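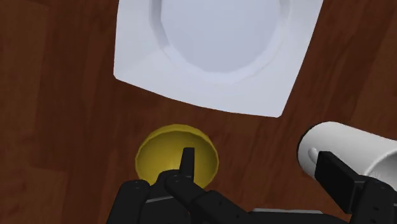 Karkden Hotel — Seasonal Lobby Installation
Progress report to the Vallis Fund
Sep 8, 2019
Prepared by Elspeth Purves, project manager

1. Status

The design phase closed in June. Fabrication is under way at the Bañuelos workshop, and the installation remains on schedule for the winter season. No change to the agreed scope is requested.

2. Fabrication

The piece consists of 40 suspended paper lanterns on five steel rings. Three rings have been welded and painted. The fourth is cut but not yet welded. Work on the fifth starts when the remaining tube stock arrives.

Nadège Poulain revised the lantern pattern after the first samples sagged at the lower seam. The new pattern adds a second rib and a wider glue tab. Samples made to it held their shape through a 10-day hanging test. Lantern production has started on that basis.

3. Structure and safety

The lobby ceiling has one usable beam. Kristaps Rätsep inspected it and set a limit of 600 pounds for the whole assembly, including cable and lighting. The current estimate is within the limit. It will be replaced by a measured weight once all five rings are complete.

The flame-retardant certificate for the paper has been received. The one for the cord is outstanding and has been requested again from the supplier, Pollemex. No cord will be cut until it is on file.

4. Lighting

Karla Salinas has finished the dimmer layout. The hotel asked for a lower evening level near the reception desk — this can be handled in the control settings without extra fixtures.

5. Budget

Spending is in line with the plan except for freight, which is over by 10 percent. The difference is covered by savings on paint. The contingency line has not been used.

6. Next period

Weld rings four and five. Complete the lanterns. Weigh the assembly. Yareli Beltrán will confirm overnight access to the lobby with the hotel and send the hanging schedule to the Fund with the next report.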